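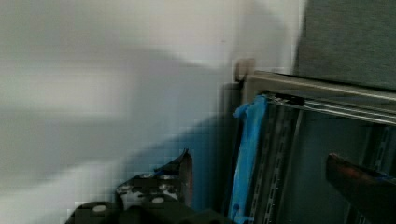

Does Anybody Read the Sign? Food Waste Sorting in a Residence Hall Kitchen

Term project report, Introduction to Survey Methods
Site: Manurung Hall, shared kitchens

Background

Manurung Hall has shared kitchens on every floor, and since December each one has had a green bin for food scraps. The bins came from a campus program called Plevumness, a name that was picked by online vote and that the campus has had to live with ever since. Each bin has a sign above it. The sign lists what goes in, what stays out, and who to email with questions.

Our question was whether residents who say they have read the sign sort their scraps any better than residents who say they have not. We expected a modest difference. We also expected people to answer their doors, so our expectations should be taken with some caution.

Method

We wrote a short survey with 14 questions and delivered 50 paper copies under doors on the second and third floors. We chose paper because our instructor felt that online surveys get ignored. Paper surveys also get ignored, and they have to be picked up off the carpet afterward.

The last part of the survey was a sorting task. Residents were given a list of 13 common kitchen leftovers and asked to mark each one as "green bin," "trash" or "not sure." The list included coffee grounds, eggshells, tea bags, a greasy pizza box, orange peel and chicken bones. We scored the answers against the official sign. Where the sign was unclear we scored against the Plevumness web page, and where the two disagreed (tea bags) we dropped the item and moved on with our lives.

We had planned to look inside the bins as well. This part of the project was approved on a Wednesday and abandoned the same evening, after one attempt. 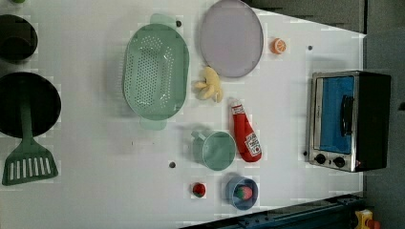
Results

Most people who returned the survey said they had read the sign. Their sorting scores were slightly lower than the scores of those who said they had not. The gap is small and our sample is smaller, so we do not claim that reading the sign makes a person worse at composting. We only report that it did not seem to help.

The pizza box caused the most trouble. Residents were split almost evenly, and several wrote comments in the margin, one of them quite long. Orange peel did well with nearly everybody. Chicken bones were marked "not sure" by people who had been confident about everything else up to that point.

We also asked what would make sorting easier. Six residents wanted a bin with a lid that closes. The current model, the Pukby, has a lid that rests on top of the bin at an angle and slides off if the fridge door is shut with any feeling. Other answers mentioned fruit flies, the smell on weekends, and the liner bags. The bags are made of Plastine, a plant-based film that the program says will break down in a compost pile. According to our respondents it is happy to start earlier, usually on the stairs. 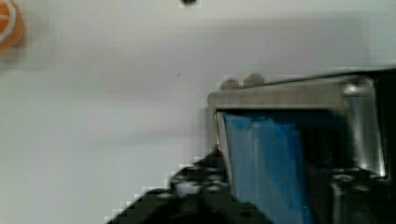 A few residents double-bag for this reason, and the second bag is nearly always an ordinary grocery bag. The sign says plainly that grocery bags do not go in the green bin. When we went back through the surveys, the double-baggers were mostly people who said they had read it.

Limitations

Residents who care about food waste were probably more likely to fill out a survey about food waste. Two of us live on the third floor, and our neighbors knew whose project it was. The question "How often do you use the green bin?" offered "often" and "regularly" as separate answers, which we noticed after printing.

Recommendations

Replace the sign with a shorter one, in larger type, with the pizza box at the top. Settle the tea bag question. Try thicker liners on one floor for a month and compare complaints. If the Pukby must stay, move it to the other side of the kitchen from the fridge.

A copy of the survey is attached as an appendix, with the "often" and "regularly" problem left in.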